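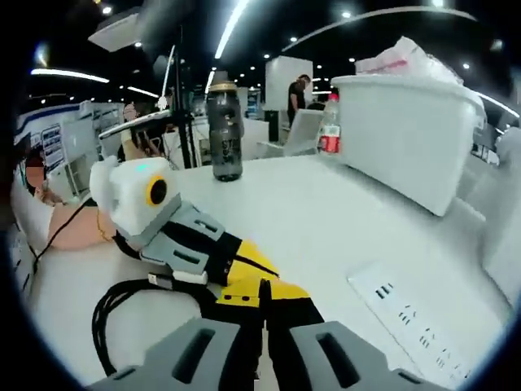

Adhesive Bond Trials, Laminated Oak Samples
Workshop notebook, Hellier Conservation Workshop
Entry of 09/04/2021
Entered by: Ashraf Helmy

1. Purpose of the series

The present series compares two adhesives for the repair of delaminated oak in the Bensaid cabinet, which was received with lifting on both doors and along the lower rail of the plinth. The adhesives are the hide glue ordinarily used in this workshop (192 gram strength, prepared in house) and the fish glue supplied by Olura. A third candidate, the Grisen synthetic, was withdrawn from consideration at the last review on grounds of reversibility and does not appear in the tables.

The question put to the workshop was a narrow one: whether fish glue may be substituted on the doors, where the open time of hide glue is too short for one person to seat the full length of the facing. No general recommendation is sought.

2. Preparation of samples

Samples were cut from a single board of quartered white oak that had been stored in the upper rack through the winter. Each sample consists of a facing and a substrate, both planed by hand and left unsanded. The facings were cut with the grain running lengthwise. The substrates were cut from the same board, with the exception of the last batch, for which the board ran short and a second piece from the same rack was used. The last batch is marked with a pencil cross on the end grain and should be read separately.

In total, 39 samples were accepted. Several others were rejected for a slight cup across the width. They have been retained in the offcut bin and may be used to practice clamping.

Sizing: a thin coat of the corresponding glue, diluted with water, was brushed on the substrate only and allowed to dry overnight. The earlier series was unsized, and direct comparison with its results is therefore not advised.

3. Glue preparation

Hide glue was soaked in cold water, then brought up slowly in the double pot. The thermostat on the pot reads low. The glass thermometer was used throughout and the dial was disregarded. Two batches were made. The first was held on heat over the lunch period and had thinned noticeably by the time work resumed; it was discarded, and the samples made with it before lunch are noted as H1 to H4.

Fish glue was used as supplied, at room temperature, from a newly opened bottle. The bottle has been dated on the cap. Colleagues are asked to do the same when opening the second one.

4. Assembly and clamping

Glue was applied to both faces with a flat hog brush. Facings were seated by hand, rubbed twice in the direction of the grain, and placed between cauls lined with waxed paper. Pressure was applied with the small screw clamps, tightened until an even bead appeared along both edges. No attempt was made to measure the pressure. This is a weakness of the method and was raised after the previous series as well.

Seating times were as expected. Hide glue gelled before the facing could be corrected on H6 and H11, and both show a slight offset at one corner. No fish glue sample required correction that could not be made.

Samples remained in clamps until the following morning and were then stood on edge in the drying rack, which was kept at 50 percent relative humidity. The recording chart for the rack is filed with the series. There is a gap in the trace on the second night, when the pen ran out of ink.

5. Observations on release

Hide glue, general: clean lines, thin and pale. Squeeze-out brittle and removed easily with a chisel. H1 to H4 have a starved appearance at the ends, consistent with thinned glue.

Fish glue, general: lines slightly darker. Squeeze-out still rubbery at the time of release and difficult to pare without tearing. A warm damp cloth was more effective than the chisel. F9 had slipped lengthwise in the clamp and was set aside.

Last batch (pencil cross): the second board is evidently denser, and both glues left more squeeze-out on it under what felt like the same turn of the screw.

6. Loading

Six samples from each group were loaded in the bench jig by hanging weights from the free end of the facing. Weight was added in equal steps, with a pause between steps. All hide glue samples except H2 and H3 carried 200 newtons without visible opening of the line. H2 and H3 opened at the end nearest the load well before that figure and have been attributed to the overheated batch.

Of the fish glue samples, all six carried the same load. Two failed in the wood of the facing on the next step, leaving the line intact. F5 gave a sharp report under load but no opening could be found under the hand lens, and it should be examined again before it is counted as sound.

The jig itself requires attention. The pivot pin has worn oval and the arm drops slightly to the left when loaded. A replacement pin has been requested. Until it is fitted, results from the jig should be described as comparative only.

7. Reversibility

One sample from each group was opened by introducing warm water along the line with a fine brush and easing the joint with a thin palette knife. The hide glue sample opened in about 40 minutes. The fish glue sample opened sooner and left less residue, although the face of the oak was stained slightly gray where the water had stood against the steel of the knife. A bone or plastic blade is to be used for the remaining tests.

8. Provisional position

On present evidence the fish glue is suitable for the door facings, subject to the humidity trial. Hide glue remains the choice for the plinth, where the pieces are short and open time is of no consequence. It should be borne in mind that fish glue softens in damp conditions sooner than hide glue, and the owner has stated that the cabinet will return to a room on an outside wall.

The treatment proposal for the Bensaid cabinet should not be amended until the second series is complete.

9. Outstanding

Humidity trial: remaining samples to be moved to the damp chamber and inspected weekly. Final inspection in July.

Re-examine F5.

Fit new pivot pin and repeat the loading of H7 and F7 as a check.

Order waxed paper and chart ink.

Repeat H1 to H4 with fresh glue if sufficient oak can be found. The rack holds one further board with a split at one end – usable length to be measured before anyone cuts into it.

Label the second thermometer. It differs from the first by two degrees, and it is not recorded which of the two was used for the January work.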